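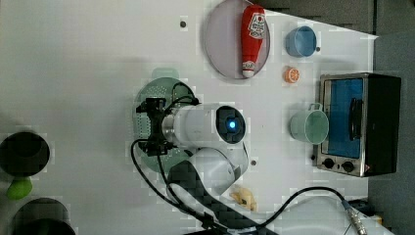

Tabletop arm at a kitchen work surface, with a toaster oven, colander, plate, cup and mug within the work area.

Planning for a Tabletop Robot Arm in the Kitchen: Tips on Space, Budget and Purchase

Branthorpe Household Equipment Service
Last reviewed May 31, 2023

The Service receives regular inquiries from households, shared kitchens and small teaching kitchens that are considering a tabletop robot arm. The tips below concern the period before an order is placed. They do not cover programming or repair, for which readers should refer to the manual supplied with the equipment.

Begin with the tasks

Write down the tasks the arm is expected to perform and the objects it will need to handle. Use the items already in the kitchen. A squeeze bottle, a mug with a handle and a flat plate place different demands on a gripper, and a gripper suited to one may be poorly suited to another. Suppliers should be given the list in writing and asked which items they are prepared to demonstrate. Weigh the heaviest item when full.

Tasks that involve an oven door or a control knob should be listed separately. They require the arm to pull or turn, and the rated lifting capacity does not describe either motion.

Measure the work surface

The reach stated in a catalog is normally measured to the end of the arm at full extension. Useful reach is shorter. The Service recommends marking the proposed base position with tape, drawing the stated reach with a length of string, and then drawing a second arc 10 centimeters inside the first. Items in daily use should fall within the inner arc.

Check the height as well as the floor plan. Wall cabinets and shelves often limit an arm more than the depth of the counter does. A toaster oven is best placed to one side, with its door clear of the base and enough room for the door to open fully.

A separate table is preferable to a kitchen counter in most homes. Confirm that the top can be drilled or clamped, and ask the supplier for the bolt pattern before buying the table. Screw holes left open in a work surface collect crumbs and should be fitted with plugs when not in use.

Cables and power

Allow for cables in the plan. An arm with a powered gripper may have one cable at the gripper and another at the base, and both need slack when the arm moves. Loose cable takes up table space that would otherwise hold a bowl or a cutting board. Clips and sleeves are inexpensive and should be ordered with the arm.

The arm should not share a power strip with a toaster oven or a kettle. Where only one outlet is available, include the cost of an electrician in the budget.

Preparing the budget

The purchase price of the arm is one line among several. The Service's worksheet provides for the following:

Arm and controller
Gripper, and one spare set of gripper pads
Table or mounting plate, including bolts
Electrical work
Cable clips, sleeves and hole plugs
Washable cover
Delivery and installation
Replacement dishes and practice items
Service contract, if offered

Readers who have no quotation for installation may set aside 30 percent of the price of the arm until one is received. A reserve of 100 dollars for dishes, cups and practice food is usually sufficient for the first year. Plastic tableware is advised during setup.

Comparing suppliers

Request at least 3 written quotations. The Service's comparison sheets, revised each March, list the packages sold under the Godoy and Wasance names, together with the table kits supplied by Bremis. The sheets record what each package includes – gripper, cables, mounting hardware, training – and leave the price column blank for the reader to complete.

Ask each supplier the following before signing:

Is the gripper included, and can it be changed without tools?
Which parts may be wiped with a damp cloth?
Who pays return freight during the warranty period?
How long will replacement parts be kept in stock?
Is a trial period available at the customer's own address?

Rental should be considered where the list of tasks is short or uncertain. Rental agreements should state whether fees already paid may be applied to a later purchase.

Copies of the worksheet and the comparison sheets may be requested at the Branthorpe front desk.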